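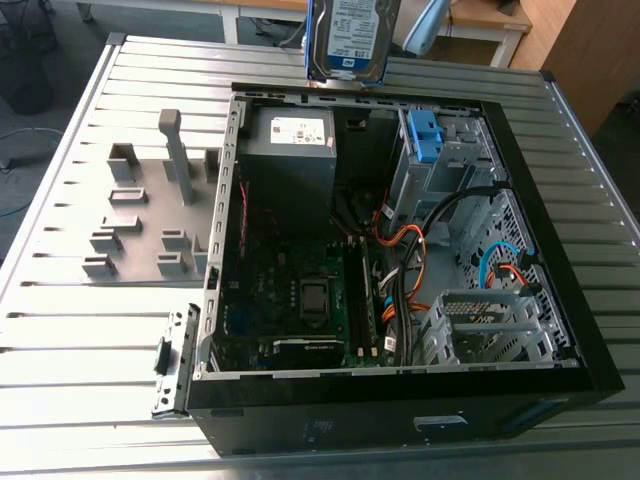 Flandodance office and workshop meeting, November 20, 2019

Present: Lieselotte Hamann, Veikko Kemppainen, Aleksi Seppälä, Dirk Vogler, and me (Finlay Urquhart, taking notes again). Everybody got tea before we started, which is why we started late.

1. Last meeting's notes

Dirk wanted it put down that he offered to look at the heating, he didn't promise to fix it. Changed. Otherwise fine.

2. The old computers

This took up most of the meeting, so bear with me! We have 11 desktop towers in the back store and the plan is to get as many as we can ready for the front desk, the music library and the homework corner. Veikko has been opening them up one at a time on the metal bench and making a list of what's inside.

He talked us through the black tower, and I tried to keep up. It has its power supply, the processor socket still has its cover plate and frame on, there are memory modules in the slots and a graphics card on the board. There's a cage for the optical drives with two bright blue clips on it (I like those, they look like something you could work out without a manual) and a separate cage for hard drives, partly empty. Veikko would like to know which drives we want in there before he puts the side back on. Lieselotte said one new one, bought new, and no more drives out of the biscuit tin. Agreed by everyone except Aleksi, who says the biscuit tin is full of perfectly good drives.

Then we had quite a long talk about cables. Aleksi wants the orange and the light blue data cables swapped so that every machine has the same color in it. Veikko says the color makes no difference to anything. Aleksi says it makes a difference to the person who has to trace them in two years' time, and that person is usually him. We settled on leaving the colors alone and putting a paper tag on each end. I'm to buy the tags. Veikko also wants to tie back the thick black cables that curve across the inside – he's worried about them getting caught when the panel goes on – and he'll need a bag of cable ties for that. Dirk has a bag in his van.

Money: we said $40 per machine, tops, and anything that needs more goes in the parts pile. Lieselotte asked if that included the drive. It does. She has had a price from Pullton and is waiting to hear from Weidemann, and she'll go with whichever can deliver this month.

Labels: please, please write the number on the case and not on the side panel. We have two panels off at the moment with numbers on them and we're not certain which towers they go with. I may be responsible for this.

3. The bench

Dirk asked if people could stop leaving screws on the bench. The grooves between the slats are narrow but a small screw sits in them very nicely and then you need a magnet to get it out. He has put six jam jars on the shelf, one for each machine being worked on, lids and all. Screws go in the jar, jar gets the same number as the machine. I said I'd print the numbers bigger.

Aleksi asked whether we could clamp a lamp to the rail on the right-hand side. Dirk thinks so if it's a small clamp. Aleksi to bring his from home and try it.

Also a piece of old carpet was suggested for laying the cases on, to save scratching them. Veikko says no carpet anywhere near open computers. Cardboard instead. There's plenty of cardboard.

4. Wiping and passing on

Any drive that has had members' names on it gets wiped before it goes anywhere. Veikko will do it and sign the sheet. Lieselotte wants the sheet kept in the office and not in the workshop, as the last one ended up with paint on it.

The Divex people asked again if they could have a couple of machines for their training room. We said yes in principle, once our own are sorted. I'll write back to them and be nice about it.

5. Other bits

The kettle upstairs is on its way out. Dirk says it just needs descaling.

The store cupboard key should hang on the hook when you go home. It has been in somebody's coat twice (mine, once).

Some five boxes of old keyboards are still in the corridor and the door won't open all the way. Aleksi and I will go through them after the next session, keep the ones with all their keys and take the others to recycling.

To do
Veikko – finish the black tower, tie back the cables, carry on with the list
Aleksi – lamp and clamp, keyboards with me
Lieselotte – drive prices, new wiping sheet
Dirk – cable ties from the van, heating (look at)
Finlay – paper tags, bigger numbers, reply to Divex

Next meeting same place, same time, and Lieselotte is bringing the cake.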